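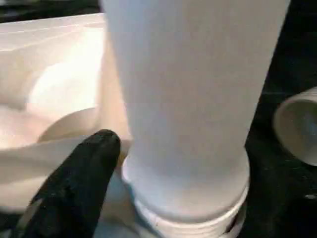 How to pack up a kitchen before a move without losing your mind (or your lids)

I have moved house more often than I care to admit, and the kitchen is always the room that catches me out. Bedrooms are easy, books are merely heavy, but kitchens are full of small awkward things that don't want to go in a box together. So make yourself a cup of tea before you begin, and leave the kettle until last!

Start with the cupboards you hardly open. In our old flat that meant the high one over the fridge, where I found a fondue set, a jelly mould and 9 mismatched plastic lids. Give yourself one evening for this and be brave with it. Anything you haven't touched in three years can go to a friend or the charity shop, and my neighbour Grażyna Kaczorowski was delighted with the fondue set.

Next come the plates. Stand them on their edges, like records in a crate, with a sheet of paper between each one and a folded tea towel along the bottom of the box. I used to stack them flat and lost two good dinner plates that way, on a journey of hardly any distance at all. Bowls can be nested, but do put paper between them, and stop while you can still lift the box comfortably. 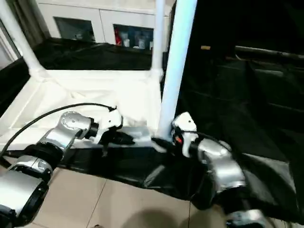

Glasses want a little more patience. Stuff each one with paper first, then wrap the outside, and stand them upright with the heaviest at the bottom. If you can beg a divided wine box from a shop, so much the better. Fill any gaps with socks, napkins or oven gloves, all of which have to travel anyway, and give the box a gentle shake before you tape it. If you hear clinking, open it up and add more.

Trays and baking tins are the easy part, and a lovely job for late in the day when you're tired. Put the small ones inside the big ones and tuck your biscuit cutters into the middle. Moulded trays go on top of everything else, as the thin ones crack if you lean on them.

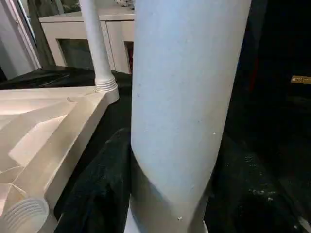
A cream moulded tray with a stepped inside.

Write on the side of each box as well as the top, because you'll be reading them in a pile. I put the room, then the two or three things I'm most likely to go hunting for.

Last of all, keep back one small box for the first night: mugs, teabags, a sharp knife, washing-up liquid, a tin opener and something nice to eat. Ours went on the front seat with me on the Thursday we moved, and the biscuits were gone before we reached the new front door.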